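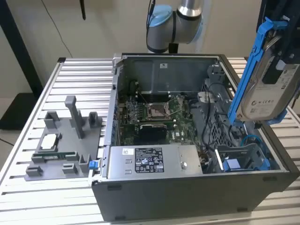 How many trials do I need to run before I can quote a success rate for a robot taking desktop PCs apart? I've trained a policy on 800 demonstrations and it managed 12 out of 14 drive removals, so my supervisor would like me to write "86%" in the paper. I would like to sleep at night. We call the project Sarthorpe, and the deadline is in December, if that affects the statistics.

sarthorpe_bench

Fifty per condition is a fair place to start, and print the interval next to the percentage. With 14 trials and two failures, a 95% interval runs from the low sixties up to the high nineties, so your 86% is a rumour with a decimal point pending. At 50 trials it's still wide, but wide in a way reviewers are used to. Use a Wilson interval. The ordinary textbook one gets silly near 100% and will cheerfully tell you the robot could succeed more often than it tries.

Decide the number before you start, too. If you stop whenever the figure looks nice, the interval doesn't mean what it says.

ziser_leftovers

The number of trials is the easy bit. What counts as a trial is where the bodies are buried.

When we ran the Kinirville tests we had four of us scoring the same recordings, and we couldn't agree on what "removed" meant. Did the drive have to be clear of the cage? Put down where it was supposed to go? One of us passed anything that had moved. We ended up splitting the task into stages and scoring each one separately: reach the latch, grip it, release it, pull the drive clear, place it. After that the argument more or less died, and we found out that nearly all our failures were at the grip, which a single pass/fail column had been hiding from us for months. 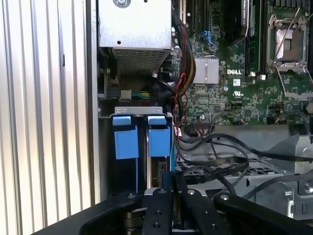 The other thing the stages gave us was a rule for resets. Before each run, put the case back against a fixed stop, then shift it by an offset from a list you wrote beforehand. If a person nudges it "randomly" by hand they will, by the end of the afternoon, be nudging it to wherever the robot does well. I have been that person.

Cables need the same treatment. A loop that hangs across the gripper's path is a different task from one tucked out of the way, and if you tidy up between runs you are testing your tidying. We had two set cable layouts and alternated them. Dull work, much better numbers — better in the sense of believable, I'm afraid, they went down.

And keep the whole of the first batch separate if you changed anything after watching it. Those 14 are your pilot. Report them as one if you like, but don't pour them into the 50.

kinirville_b

we use the Tang script for the intervals, takes a csv. no idea about the rest. have you tried restarting the arm

tea_and_torque

Posted 24 June 2019
3 min read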